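Folha de apoio n.º 2 – Cicatrização de feridas
Edifício Galtlow, bloco de setembro. Leitura prévia: manual Climari, a partir da página 251.

## 1. Hemostase

A cicatrização começa no momento da lesão. Os vasos contraem-se, as plaquetas aderem ao colagénio exposto e forma-se um primeiro tampão, depois reforçado pela rede de fibrina. O coágulo serve também de matriz provisória, por onde as células vão migrar nas horas seguintes.

As plaquetas libertam PDGF e TGF-β. Decorem estes dois, voltam a aparecer em todas as fases. 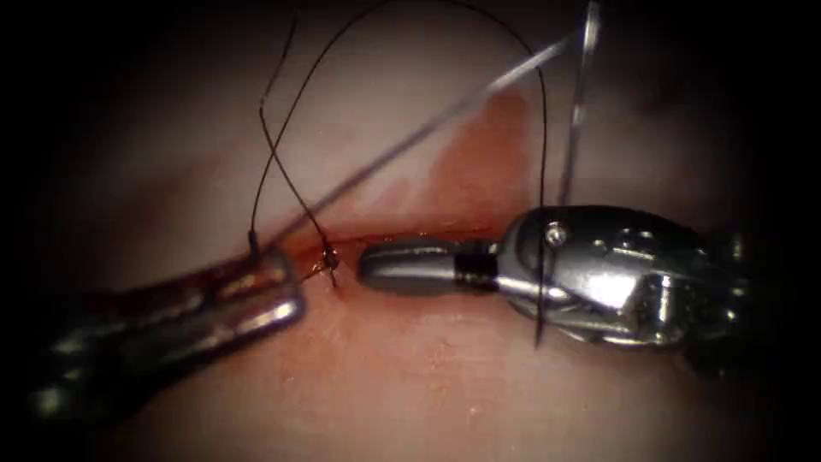
Perguntaram na aula se um doente anticoagulado cicatriza pior ou apenas sangra mais. O problema principal é o hematoma: afasta os bordos, aumenta a tensão e é um bom meio de cultura. O efeito direto dos anticoagulantes sobre a deposição de colagénio é menos claro e não entra no teste.

## 2. Inflamação

Os neutrófilos dominam no início e são depois substituídos pelos macrófagos. Uma ferida com poucos neutrófilos ainda pode cicatrizar se não houver infeção; sem macrófagos funcionais, o processo atrasa-se muito. Os sinais clássicos (rubor, calor, tumor, dor) são esperados nesta fase e não indicam, por si, infeção. Desconfiar quando aumentam em vez de diminuir, ou quando surge exsudado purulento.

## 3. Proliferação

- Angiogénese, estimulada pela hipóxia local e pelo VEGF.
- Fibroblastos a produzir colagénio, sobretudo do tipo III.
- Epitelização a partir dos bordos e, se restarem, dos anexos cutâneos.
- Contração, a cargo dos miofibroblastos. Tem pouco peso numa incisão encerrada e muito peso numa ferida deixada aberta.

Numa incisão limpa com os bordos aproximados, a distância que o epitélio tem de percorrer é curta. É a cicatrização por primeira intenção. Os bordos devem ficar em contacto sem isquemia, e um nó demasiado apertado causa necrose marginal.

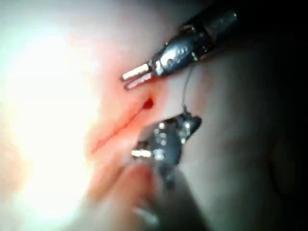 ## 4. Remodelação

O colagénio III é gradualmente substituído pelo tipo I e as fibras alinham-se com as linhas de tensão. A fase prolonga-se por meses. A cicatriz nunca recupera toda a resistência do tecido original – erro frequente no exame do ano passado.

## 5. Escolha do fio

O fio tem de manter resistência enquanto o tecido ainda não a tem. Daí a distinção entre absorvíveis e não absorvíveis, e entre monofilamento e multifilamento. Os multifilamentos são mais fáceis de atar, mas os espaços entre filamentos podem abrigar bactérias. As agulhas curvas descrevem-se pela fração de círculo e pela ponta: cilíndrica para tecidos delicados, cortante para a pele.

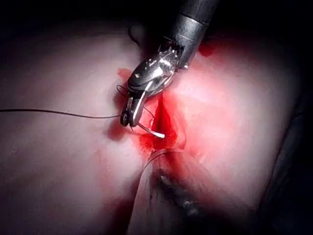 A absorção faz-se por hidrólise nos fios sintéticos e por proteólise no categute, com mais reação inflamatória neste último. Para o trabalho prático usamos a série Wirnwood, 1238 registos de feridas operatórias, dos quais 892 têm seguimento completo. Trabalhem só com estes últimos.

Fatores a procurar em cada registo:

1. Diabetes e controlo glicémico
2. Tabagismo
3. Corticoterapia
4. Estado nutricional (albumina, vitamina C, zinco)
5. Irradiação prévia do local

Entrega na sala Fernandes até às 17h, em papel, com o número de aluno na primeira página.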